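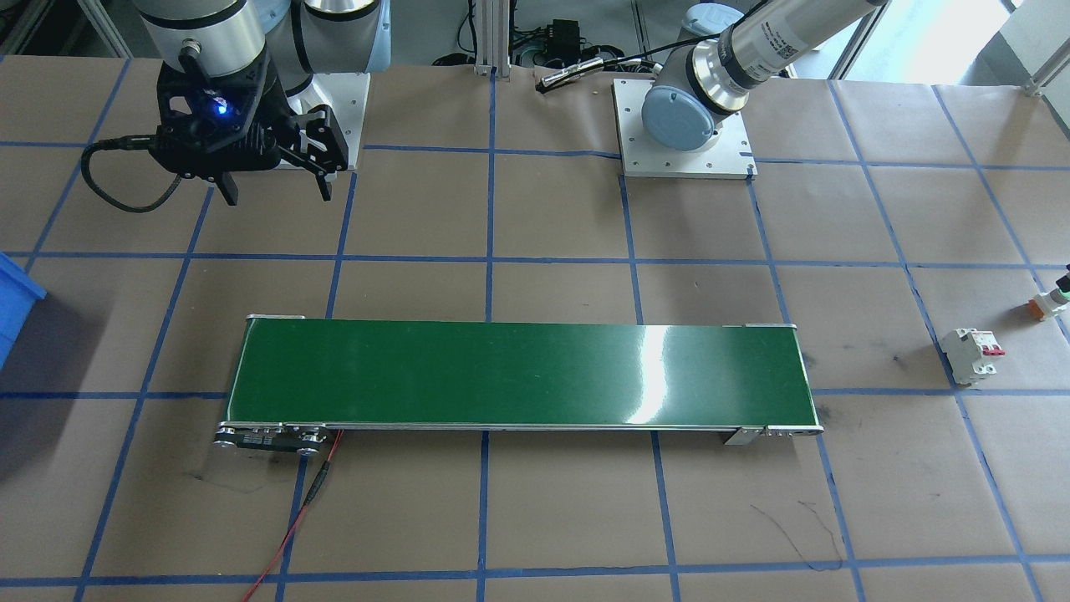 Grirkico opened its robot hall to visitors on 26 November 2025, and I went because the invitation promised "safe cooperation between people and machines, to the standard". I have read that sentence in a lot of invitations. I wanted to see which standard, and who checks.

Registration was a folding table and a badge with my name spelt wrong. There were 17 of us, mostly from small assembly firms, plus two people from an insurer who asked the best questions of the day. Nanna Eyvindsson led the tour. She runs the cells and plainly knows them well, which made it odd that the first 15 minutes went on a slide show with the word "trust" on nearly every page.

The cell we spent longest at has two arms at the back of a table with a small green conveyor between them. Brown paper covers the top, marked off in squares with blue tape. The work is sorting small electrical parts, things like miniature circuit breakers and push buttons. As a job for learning on, fair enough. Nothing there weighs much.

But the phrase "collaborative robot" was doing a great deal of lifting. Nanna's colleague Dušan Kelmendi told us the arms were collaborative and so didn't need a fence. One of the insurance people asked whether the risk assessment covered the arm or the whole application, gripper and parts included. There was a pause. An arm that limits its own force can still push something sharp into a hand, and the gripper on the left-hand arm has one narrow finger that I wouldn't care to meet at any speed. Dušan said the assessment was "for the cell". He was asked if we could see it. He said it was being updated for January.

I don't doubt there is a document. I'd just have liked it on the wall.

Then the tape. We were told the grid is a teaching aid: you call out a square, the part goes in the square, everyone agrees where things are. I liked this more than anything on the slides. It is cheap and a new starter can read it. My quarrel is that tape on paper marks where parts go and says nothing about where people's hands may go, and by the end of the talk the two had been blurred together. "Operators respect the grid," we heard. A marking is the weakest kind of protection there is. It comes after designing the hazard out and after guarding, and everyone in that room ought to have learned it in that order.

Cables were my other grumble. The gripper cable hangs in a wide loop over the work area, and the wire from the conveyor runs across the paper towards the front of the table, where a person would stand. I asked whether there was a house rule on routing. Auður Bjarnason, who looks after maintenance, said yes, clips and trunking, rule 8 in their handbook. I asked whether it applied to this table. She said it applied to all of them and wrote something down. Full marks for that answer, and I hope the note went somewhere.

What they do well, in fairness:

Every change to a program is signed by a second person. Auður opened the log without being asked and the entries had real names and real reasons in them.

New staff do 3 supervised sessions before working alone. The insurers wanted to know what happens if someone fails one, and the reply was that they do it again.

The stop test is done at the start of each shift and recorded on a paper sheet by the door. Old-fashioned, and I trust it more than the tablet app from Pekuveck that we were shown straight afterwards, which turns the same checks into green ticks. Green ticks get pressed. I've pressed a few.

Lunch was soup. Maëlle Chisholm from the visitors' side asked over the bread whether anyone outside the company had ever audited the cells. The answer was a customer, once, and the customer was mainly interested in output.

I would go again, if the updated assessment is out by then and visitors can leaf through it. Nanna said to write to her in the new year, and I have put it in the diary. Parking is behind the building and fills up early.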